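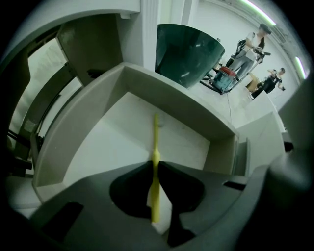 Juken opens rentals of its Jolter hand-held gripper kit to small shops and labs

February 10, 2025

ORNWOOD – If you have ever wanted to teach a robot to put a toothbrush in a tray and found that the robot itself was the part you couldn't afford, Juken would like a word with you. The Ornwood company has started renting out its Jolter kit, a set of hand-held grippers with cameras that lets a person record everyday chores by hand, and it is taking orders from small workshops, school labs and anybody else with a job worth showing to a machine.

The kit has been sold outright since November, mostly to larger customers who bought several at a time. Renting it costs $300 a month, which covers two grippers, a head-mounted camera, the marker cubes that go on the wrists, a charger and a carrying case. Shipping is extra, and so is the longer cable, which Juken suggests you order anyway if your outlets are in awkward places (and whose aren't?).

Harvey Cormier has been looking after the rental side and was good enough to spend most of an afternoon talking us through it. The idea is simple enough once you have one in your hand. You squeeze, the jaws close, and the camera on the gripper records what the jaws are reaching for. The camera on your head takes in the wider view, and the printed cubes help the software work out where your hands are. Do the same small chore over and over, with the items moved a little between tries, and you build up a set of recordings that can be used to train a robot arm fitted with the same kind of jaws.

"People come in wanting to start with something grand, like cooking a whole dinner," Cormier told us. "I always ask them to start with one thing they can pick up and one place to put it. A toothbrush is lovely for that. It's thin, it rolls, it will show you very quickly whether you're holding the gripper straight."

Toothbrushes and other small bathroom things come up a good deal in Juken's own practice sessions, and we can report that a toothbrush is harder to pick up than you would think. Our first few tries ended on the floor. The trick, or so we were told with great patience, is to come down from above and let the jaws meet on the handle before you lift. After that it went much better, and we will admit to being rather pleased with ourselves.
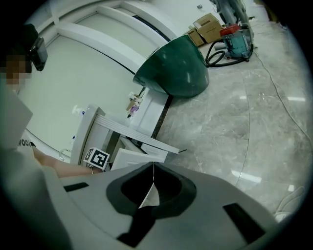

At the counter with the Jolter: the gripper in front, the head camera and wrist marker cube on the operator.

A full charge lasts 40 minutes of recording, according to Juken, and the grippers can be used while plugged in if you don't mind the cable. The wide camera view takes in a great deal of whatever room you are standing in, so it is worth having a think beforehand about what else is going to be in your recordings. Faces can be blurred in the software, and Cormier recommends turning that on from the very first session.

Rental customers also get storage for 1,000 recordings on Salehi, the company's online service, where clips can be trimmed, labeled and sorted before they are downloaded. Anything over that needs a paid plan. We found the labeling page a bit slow with longer clips, and we would have liked a way to rename a whole batch at once. Juken says batch renaming is being worked on but wouldn't give us a date.

Lorne Nguyen, who teaches an evening robotics class in Ornwood, had one of the early rentals and has already asked to keep it another month. "My students don't have an arm at home, and the one in our lab is always booked," Nguyen said. "With this they can all get a turn." His only real complaint is the weight, which he says you begin to feel in the forearm toward the end of a long session, and he would like to see a smaller grip offered for people with smaller hands.

The minimum rental is one month, and the kit can be bought afterward with the first month's fee taken off the price. Orders are being taken through Juken's website or at its Ornwood office, where visitors can try a gripper before they sign up.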